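Moving week at Drumness

Monday, May 6, 2024

Well, we did it! The Drumness office has packed up and gone to Birnetstead, and I am writing this sitting on a box marked KETTLE ETC that has no kettle in it. If you called us last week and got the machine, sorry -- the phones came over a day after the desks did.

I've booked moves for other people since I started here, and I still managed to get my own wrong. I told the crew 159 boxes and we had 206. (I forgot the basement. Who forgets a basement?) They were very nice about it and came back for a second run after lunch, and the extra trip cost us $50, so please learn from me and open every closet before you ask for a quote.

A few things for customers. Van bookings for June are filling up fast, and the last weekend is nearly gone. Storage at the Olis unit carries on just as before, same gate code, same hours. If you rent one of the small lockers over on Farías Street, your key still works, but the drop box for payments has moved here with us, to the left of the front door.

We also have more flat boxes than I know what to do with. Come by and take a bundle, used ones are free. Bring back your wardrobe cartons too if you've finished with them, I'm down to my last few and there are three house moves on the board for next week.

Now, off to find that kettle.
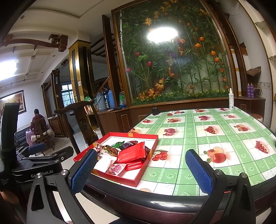 The round table and its fruit-print checkered cloth.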